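Workshop notebook, Thursday, October

Prep for the Drudholm ride. Route is 430 km out and back, one night at the halfway stop. Bike is at 2169 km since the last service, so oil and filter today.

Drained warm, new filter on, filled to the upper line. Chain had too much slack. Took it up three flats each side and checked the marks match.

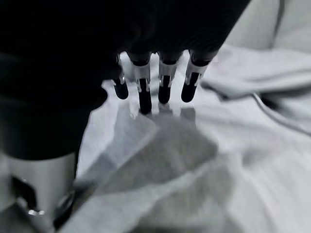 Brakes

Front pads fine. Rear pads are thin but will last the trip. Ordered a Botus set for after. Bled the front, lever is firmer now.

Panniers next. The left Prakonent bracket had worked loose again, same bolt as last time.

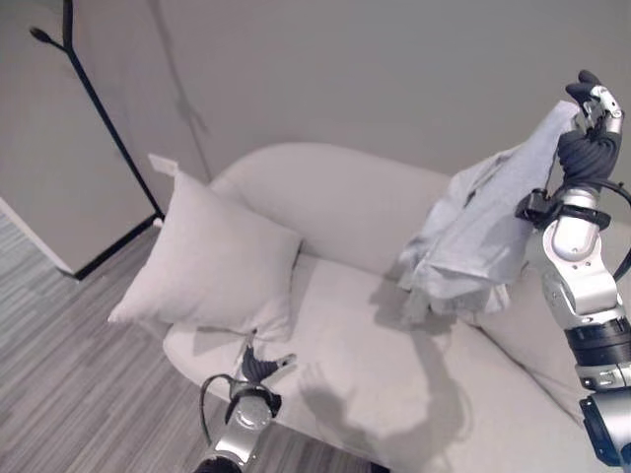 Used thread lock and a wider washer. If it backs out again I'll drill for a bigger bolt. Loaded both sides and the bike leans a little to the right on the center stand, so the tools move over to the left.

Tires at touring pressure. Rear has some 800 km left in it, enough for this ride and not much more.

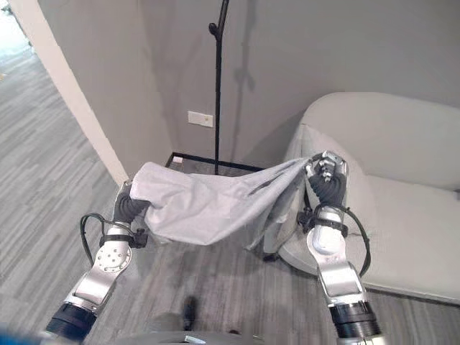 Tried the rain suit over the armored jacket. Tight at the shoulders, zip closes. The over-gloves go in the tank bag.

Fuel: fill up at Jibrin both ways, no pumps on the pass after that.
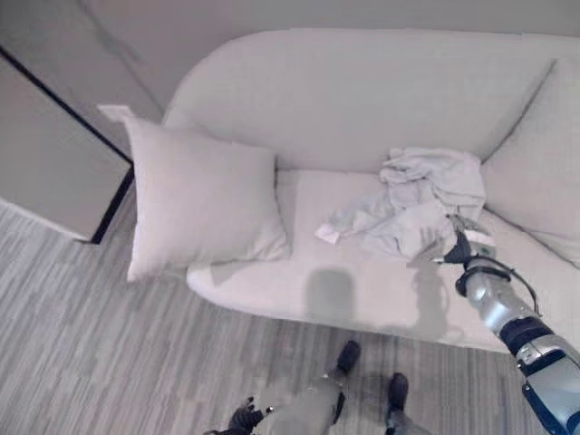 Still to do

Headlight aim with luggage on. Spare clutch cable. Print the route sheet for the group.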